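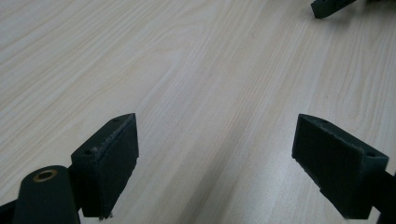
Open day at the Dado table works, Pisberg
2024-10-05

I went to the Dado open day expecting a sales pitch with a tour attached, and I mostly got one. The company has been making tables in Pisberg since 1997, and once a year it unlocks the doors, puts up signs, and lets the public walk around on a Saturday. Entry is free. Parking was in a field.

The line at the desk moved slowly. We were sent off in groups of 13, which was too many for the narrow aisle along the first hall, and anyone at the back heard half of what was said. I was at the back.

What I did hear was a lot about grain. Dado's pale range, called Skaltbridge, is the one they want you to leave with. The tops are a cream-beige laminate with long fine lines running through them, tan streaks between bands that are nearly white, and a slight pink in places. I will admit it looks better than I expected. Up close and under soft light it passes for wood if you don't touch it. Once you put your palm on it, you know. The guide kept saying "natural look," and I would have liked to hear the word "laminate" before the third stop.

My other complaint about the color is that it changes depending on where you stand. One side of a top reads warm and the other a bit gray, and the middle picks up a sheen from the lights. A man in my group asked whether two tables bought a year apart would match. The answer was long and did not contain a yes.

The pressing hall was the best part. You stand behind a yellow line and watch the sheets go onto the boards, and it is loud enough that the guide gave up talking. I could have stayed an hour. We got ten minutes. The edging machine next door was switched off for the day, so we looked at a poster of it.

Then the durability corner. A sign claimed the surface had been through 3000 wipes with a kitchen cleaner and showed no wear. I asked which cleaner and was told they would find out. I also asked to see the top that had been wiped, and that one was apparently in another building. Maybe it was. The sample they did have out for us was spotless, and so was everything else on that floor, so I learned very little about how a Skaltbridge top looks after a few years of homework and spilled coffee.

There was a second line too, Xavier, darker and heavier, with real veneer. It got two minutes at the end. I thought it was the better table – thicker edge, no wobble when I leaned on the corner – but it costs a good deal more and there was only one on show.

The shop is at the exit, of course. Open day prices were marked down on seconds, and I went over several of them looking for the fault. On a couple I found a chipped corner. On the rest I found nothing, which made me wonder about the full prices. They say they sell around 2000 tables a year from that shop. It was busy enough when I was there.

Coffee was fine, the cake ran out before noon. The shuttle back to the station is not on the leaflet and leaves from behind the loading dock, every half hour until four. Wear flat shoes, and if you care about hearing the guide, get to the front of your group early. I didn't buy a table. I took two of the free sample squares, and they have been on my kitchen windowsill since, where I plan to leave them until spring and see what the sun does to the pink.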